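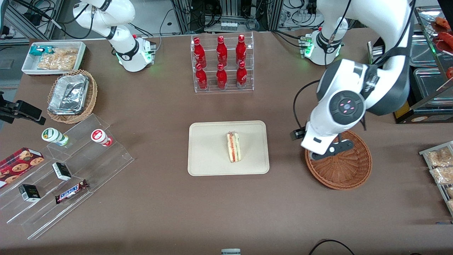

Last week I promised to write how the collecting of examples goes, so now I try. We are still on the snack counter task. The robot must learn to take an order and put the right things on the tray, and to learn it needs many examples made by a person who moves the two arms from a distance.

On Wednesday I made 20 examples before lunch and threw away 3. In one of them I stopped in the air for a long time, thinking which side to come from. A person watching would forgive this, but the model copies it. At our old place in Purnberg we kept such examples and later the arm had a strange rest in the middle of every movement. It took us two weeks to understand where it came from.

The sandwich is the item I worry about most. It is a triangle, it stands on its cut edge, and it is soft. Bottles are easier for me, because the rack keeps them in their rows and the neck is a good place to hold. With the sandwich I must close the fingers slowly and stop early. My colleague closes faster than me, and our examples look different when we play them back. I used to think this was a problem. Now I believe a little difference is good, if both of us finish the task cleanly.

The wicker baskets also need attention. The rim is shallow, so it is tempting to come in low and save a second, but I prefer to stop above the rim first and then go down. I wrote this in our notes under the name Kundale, which is how we call this group of tasks. The earlier group was Nam, with only cups, and it was much more boring.

One more thing I changed is the labels. Before, I wrote one sentence for the whole example. Now I write one for each step, in Tillano, the small program we use for marking the recordings. It is slow work. For a long order I had 14 steps, and my eyes were tired by the end.

In November we will move things to different places on the table and see if the model trained on these examples can still find them. I expect it will have trouble with the clear stands. I will write again when I have results, also if they are bad.

Print this post | E-mail this post

2 comments

gearbox_mo wrote:
Do you keep the examples where you drop something and pick it up again? We found them useful.

The author wrote:
Yes, if the pick up goes well. I mark them separately, so we can train with and without them.

sleepy lab rat wrote:
Please show how you write the step labels. Ours are a mess.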